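Urow Bench Cell: Operator Set-Up Guide
Section 4. Teaching a pick with the hand tool

Read this section before your first shift with the tool. It was written by Nahuel Alarcón for the Carretero packing room and has been corrected by most of the people who work there, usually in pen.

What changes for you

Until May, a packer at Carretero picked the item, turned it, and put it in the bin. Now the Urow arm does the easy ones and the packer does the ones the arm has opinions about. You will lift less and look more. You will also spend part of each shift showing a machine how to pick up a thing you have been picking up without thought for years, and you may find that you no longer remember how you do it. The feeling wears off in a week or so.

Your rate sheet does not run while you are teaching. If the screen says it does, tell Hugo Palacios, who will fix it and look pained.

4.1 Before you start

1. Sign in at the cell under your own name. Picks taught under "Guest" are deleted at the end of the shift.

2. Turn the arm key to HOLD. The lamp goes amber.

CAUTION: HOLD stops the arm. It does not stop the infeed belt, which has its own switch and its own ideas. Turn off both.

3. Take the hand tool off its hook. Check that both finger pads are tight and that the screws sit flush. A loose pad gives you a sloppy grip, and the arm will copy it faithfully 800 times before lunch.

4. Place the bin on the table, to the left of where you will be working, and leave clear tabletop on the right.

NOTE: Keep cables out of the place where you stand. The Kusano people who installed the cell coiled theirs beautifully, and we have not managed it once.

4.2 Recording the pick

5. Choose the item on the screen. If it isn't listed, pick the nearest shape and type the real name in the remarks box. "Thingy" has been used already.

6. Press RECORD and wait for the second beep. The first beep means only that it heard you.

7. Bring the fingers in from both sides at an even pace. On tall, narrow items one finger will often meet the surface first. Let it rest there and bring the other one across; do not shove the item over to meet it.
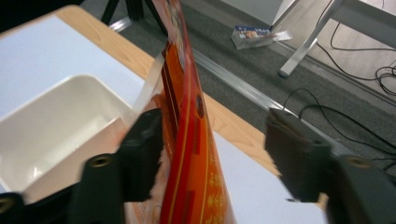

8. Close until the item is held, then stop. Squeezing harder teaches the arm to squeeze harder, and it has no sense of embarrassment.

9. Lift, move over the bin, lower, and open. Dropping from a height counts as a bad pick, even when it lands well.

10. Press RECORD again to finish. Repeat until you have 22 good picks. Vary the angle a little each time. Four people can share the set if you are all bored in equal measure.

CAUTION: Watch for film, flaps, and anything else that stands out from the pack. If a pad catches on it, cancel the pick and start that one again.

4.3 Handing back to the arm

11. Hang up the tool, turn the belt on, then turn the key to RUN. Stay by the cell for the first 8 picks.

12. If the arm misses twice in a row, return to HOLD and enter fault code E in the Esura log. Please write what happened. "It's sulking" is understood in this room but not at head office.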